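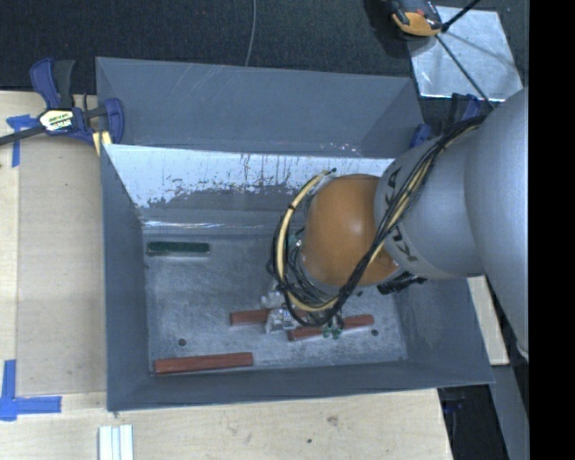
Figure 4. Bin-picking cell with clamped metal bin, blocks in place and arm over the bin.

Section 6. Safe Working at the Bin-Picking Cell

6.1 Scope

This section applies to all persons who prepare, run or attend the bin-picking cell at the Harkeck site. It covers the fixing of the bin, the dressing of cables and hoses on the arm, the placing of blocks, and the conduct of a run. It does not replace the arm manufacturer's own manual, which takes precedence wherever the two differ.

The cell may be operated only by persons whose names appear on the current operator list. The list is kept by Mairéad Carroll. Visitors may watch from outside the marked floor line but may not handle the pendant.

6.2 Before entering the work area

1. Confirm that the arm is stopped and that the pendant is in manual mode.
2. Press the emergency stop and check that the pendant shows the stop condition.
3. Take the pendant with you. It must not be left on the table or handed to a person outside the line.
4. Remove lanyards, loose scarves and rings.

CAUTION: A paused program is not a stopped arm. Do not reach into the bin while a program is paused.

6.3 Fixing the bin

The bin is held to the work surface by bar clamps at its upper corners. It must not be used unclamped, even for a single pick.

1. Place the bin against the tape marks on the work surface. If a mark has lifted or torn, replace it before going further, and record the change in the cell log.
2. Fit a pad between the clamp and the bin wherever the metal would otherwise be pressed directly.
3. Tighten each clamp by hand. Tools must not be used on the handles.
4. Push the bin firmly from the front and from each side. If it shifts, release both clamps and begin again at step 1.
5. Check that no clamp bar or handle stands in the path of the arm. The wrist passes close to the rim on the deeper picks.

NOTE: Scuffs and scratches on the floor and walls of the bin are expected in normal use and need not be reported. Dents, raised edges and sharp burrs must be reported, and the bin withdrawn.

6.4 Cables and hose

The cables and the hose are carried together around the wrist in an open loop. The loop has to be large enough for the wrist to turn freely and small enough to stay clear of the bin walls.

1. Inspect every tie along the bundle. Replace any tie that is cracked or has slipped.
2. Check the hose for kinks, flat spots and rubbing, giving particular attention to the underside of the loop.
3. Check that each connector near the wrist is fully seated.
4. In manual mode and at reduced speed, turn the last joint to both ends of its permitted travel. Stop at once if the bundle pulls tight or touches the gripper.
5. Lower the gripper to the lowest taught position, and confirm that the loop does not catch on the rim or drag across the blocks.

The hose shall be replaced after 900 hours of running, or sooner if step 2 shows wear. The hours are to be read from the controller and not estimated from the log.

CAUTION: Do not shorten the loop by adding ties. A tight bundle can pull a connector loose during a fast wrist movement.

6.5 Placing the blocks

1. Use only blocks from the Zakier set. Blocks that are split, swollen or chipped at the ends are to be set aside.
2. Lay the blocks flat on the floor of the bin. They may lie at any angle to the walls - the purpose of the cell is to pick from an untidy arrangement.
3. Do not stand blocks on end or lean them against a wall unless the test sheet calls for it.
4. Leave the bin and withdraw behind the floor line before releasing the emergency stop.

6.6 Conduct of a run

1. One person holds the pendant throughout the run and has no other duty.
2. Announce the start aloud. Wait for a reply from everyone else present.
3. Run the first pick of every session at reduced speed.
4. If a block is dropped outside the bin, stop the arm before collecting it. Blocks on the floor are to be left until the end of the run unless they lie where someone may tread on them.
5. If the gripper strikes a wall or the floor of the bin, press the emergency stop. Do not resume until the gripper and its brackets have been examined and the clamps checked as in 6.3.

A run must not exceed 44 picks without a pause for inspection. Longer runs require written agreement from Yannick Marchal or Úna Hayes.

6.7 Housekeeping

The table beside the bin is to be kept free of hand tools, cups and spare parts while the arm is powered. Cables on the floor must not cross the walkway. Reflective plates and other equipment used behind the bin should stay where they were set down at the last calibration; if one is moved, the calibration in Section 7 must be repeated.

6.8 Reporting

Contacts between the arm and a person, however light, are to be reported to Mairéad Carroll before the cell is used again. Contacts between the arm and equipment are entered in the cell log on the same day. The log is reviewed each Thursday, and entries without initials are returned to the operator on duty.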